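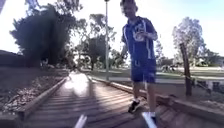
A boy in a blue polo shirt and matching shorts on the wooden boardwalk.

New Walking Path Connects Hovel School District With the Russka Park

HOVEL, Monday, April 15, 2024 – The Hovel Parks Office and its partner Britberg are pleased to announce the full opening of the Shek Path, a walking route between the school district of Hovel and the sports grounds at Russka Park. The path is open to the public every day from early morning until sunset, and there is no charge to use it.

The route joins streets and park areas which before were separated by a busy road with no good crossing. Families who live on the north side had to walk along the traffic or take the car for a very short distance. With the new connection, the walk from the school gate to the first playing field takes some 20 minutes at a calm speed. A person who only wants to reach the library from the school can be there in five minutes.

Work on the last part started in January and was made in two stages, so that the old entrance to the park could stay in use. In the first stage, Britberg replaced the drainage under the lower part, where rainwater used to collect after every storm. In the second stage, the surface was made level and the connection to the boardwalk was completed. The company also repaired the stairs at the Shek Street entrance and added a ramp beside them, with a handrail on both sides.

"We wanted a path which people use on a normal Tuesday, for going to school or to buy bread," the Hovel Parks Office stated. "Many residents wrote to us during the planning, and several of their wishes are now built. The ramp at Shek Street is one of them. The later closing hour in summer is another."
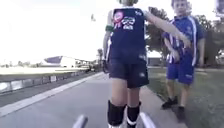 Before the design was fixed, the Parks Office sent a questionnaire to homes near the route and received 318 answers. The most common request was shade, followed by more places to sit and a safe place to cross at the south end. For this reason the route was moved a little to the east in the middle part, so that the old trees could remain. The benches were placed at shorter distances near the bus stop, as older residents had asked. A request for a drinking fountain at the north entrance could not be included this time, but the water pipe has been prepared and the fountain may be added later.

The crossing at the south end now has a signal with a longer green phase. It was tested with the bus company to make sure that the buses on Shek Street do not lose too much time. Drivers are asked to respect the new stop line, which is farther from the crossing than the old one.

Schools and sports clubs are invited to use the path for their groups. Groups of more than 25 persons should inform the Parks Office one week before, by telephone or at the service desk, so that two large groups do not meet at the narrow part of the boardwalk. A booking is not necessary for smaller groups. Teachers can pick up a free printed map of the route, which shows the toilets, the first aid point and the nearest bus stops. The map is also available in large print.

Rules for Visitors

The speed limit for bicycles is 5 miles per hour on all parts which are shared with walkers. On the boardwalk, riders must get off and push. Dogs are welcome on a leash. Please do not leave food for the birds, also in winter, and take your waste with you if the bins are full. The bins are emptied every morning except Sunday.

After heavy rain or frost, the lower part may be closed for some hours. A notice will then be placed at both entrances and on the information line of the Parks Office. Visitors who see damage, such as a broken board or a fallen branch, are kindly asked to report it by telephone and to give the number of the nearest marker post.

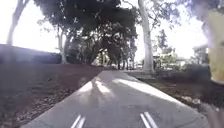
Planting and Next Steps

The planting beside the route will continue in the coming seasons. The Parks Office has selected low shrubs and grasses which need little water once they are established, and which do not grow over the walking surface. Young plants are easily damaged during their first year, and visitors are asked to stay on the path and to keep children and dogs out of the beds.

Britberg will remain responsible for the surface and the boardwalk during the guarantee period and will inspect them every month. After this period, the maintenance passes to the Parks Office. The costs for cleaning and gardening are already included in its regular budget.

A second connection, from Russka Park to the train station, is now being studied. A public meeting about the possible routes will be held at the Hovel library before the summer vacation. The drawings will be shown in the entrance hall one week earlier, and written comments can be left there in the box.

About the Hovel Parks Office

The Hovel Parks Office takes care of the public gardens, playgrounds and walking routes of Hovel. It also gives advice to schools on outdoor lessons and lends garden tools to residents.

About Britberg

Britberg plans and builds paths, small bridges and boardwalks for towns and parks.

Press Contact

Hovel Parks Office, Press and Information, Shek Street entrance, Russka Park. Print-quality maps of the route are available on request.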